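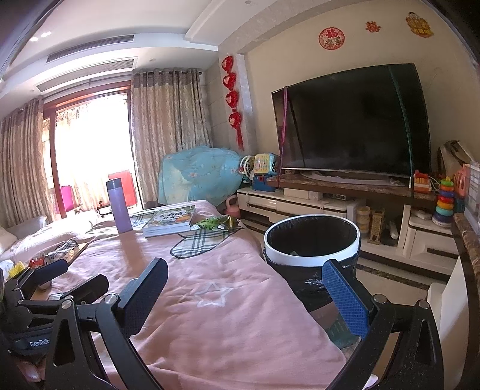
Sealing a Shrinkage Crack in a Garage Slab

Applies to: hairline to 1/4 inch cracks in slabs on grade, with no height difference between the two sides. If one side sits lower than the other, the slab has settled and needs lifting first. See the Elley guide to settled slabs.

Materials

Flarnon two-part crack filler, 80 ml cartridge
Plallby mixing nozzle
Dry silica sand
Angle grinder with crack-chasing blade
Wire brush, shop vacuum, margin trowel

Step 1. Open the crack

Run the blade along the full length to a depth of 1/2 inch. Keep the side walls vertical. A V-shaped groove leaves thin edges that chip under tires.

Step 2. Clean

Brush both walls, then vacuum twice. Do not rinse. The filler will not bond to damp concrete.

Step 3. Block the bottom

Pour sand into the groove until 3/8 inch of depth remains. Where the crack runs through the full slab, tamp the sand and top it up.
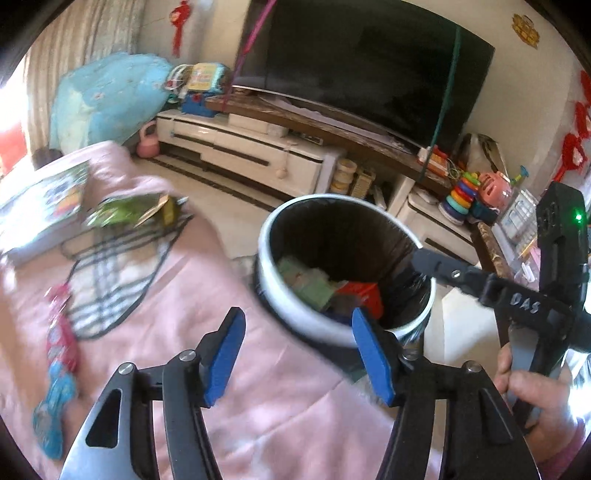

Step 4. Fill

Fit the nozzle and discard the first few inches of material, until the color is even. Fill from one end in a single pass, slightly above the surface. Working time is 30 minutes at room temperature and shorter in hot weather.

Step 5. Finish

Scrape flush with the trowel while the filler is rubbery. Grind any remaining ridge after full cure. Keep vehicles off until the next day.

Coverage: one cartridge fills over 30 inches of groove at the size given.

Last revised 2022-10-06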